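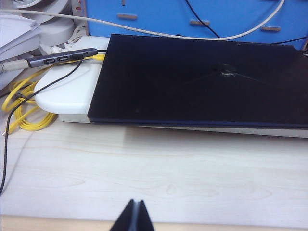

Closed for the evening. Scratch or crack on the lid included at no extra charge.

Edith Pacheco
14 May 2021

I have decided to cancel one subscription a month until I feel like an adult. First up: Kellosent, a meditation app I have been paying for since before I owned this laptop.

Kellosent would like to know why I'm leaving. The choices are "too expensive," "too busy" and "I have found peace." I picked peace. It offered me 3 free months.

Declined the 3 free months. Was shown a drawing of a sad pond.

Next, Enix, which stores my recipes. I have 524 saved recipes and I make chili. To leave, you have to export them one at a time or phone a person.

Phoned the person. Lovely man. We talked about chili. I am now on the annual plan.

My sister says to put everything in a spreadsheet. My sister also pays for Wirkside, a service that reminds you which services you pay for. She has not opened it since last June.

Update on the sad pond: it has emailed. Subject line: "The water misses you."

Several of you are asking for the chili. It's beans, beef, a can of tomatoes and whatever is going soft in the drawer. There, you've saved yourself an annual plan.

Anyway, if anyone needs 523 other recipes, I have them until next May.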